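Pamcombe Word List: README

Welcome, and thank you for stopping by! This is a list of everyday household words and sayings as they are spoken in and near Pamcombe, gathered up from letters, recipe cards and a good many long kitchen conversations.

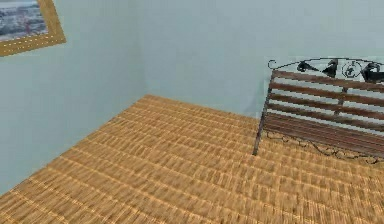 Compiled by the list's editor, Pamcombe Word List

The list holds 300 entries, and each one sits on its own line in a file called words.txt. A line gives you the word first, then how it is said, then what it means, and last of all a sentence somebody really used (those are my favorite part, and I hope they'll be yours too). Open it in any spreadsheet program and pick tab as the separator.

Of those entries, 82 have a second spelling. I went back and forth on this for most of a winter and finally kept both, with the one used in Plarkar listed second. Please don't read anything into the order - my own grandmother used the Plarkar spellings. 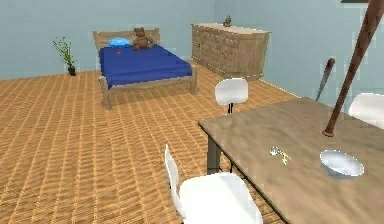 Verbs are given in their plain form, so look for "sloom" and not "sloomed." If a word has more than one meaning, the meanings are split with a semicolon, oldest first as far as I could work it out.

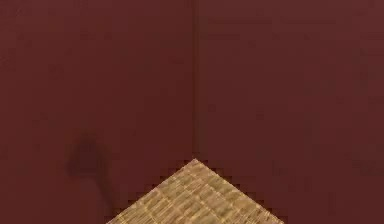
Shehu Local Speech Club

What's missing? Quite a lot, I'm afraid. Farm words are thin, and fishing words are thinner still. There are 50 weather words waiting in a shoebox that I haven't typed up, and I'd like to have those in by June. I also left out nicknames for people and houses, which seemed kinder.

Version 2 fixed the sorting, which used to put every word with an apostrophe at the very top, and it brought in the Clerier sayings as a separate file, sayings.txt. That one has no pronunciation column yet.

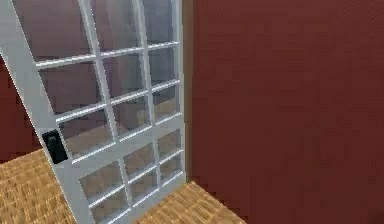
You're welcome to copy the list, print it, teach from it or read it aloud at supper. Please keep the name of the club with it, and if you change a meaning, add a note in the last column so the next reader can tell. Corrections are always welcome, and a sentence you remember hearing is worth more to me than a dictionary reference. Send whatever you have, even if you aren't sure how to spell it.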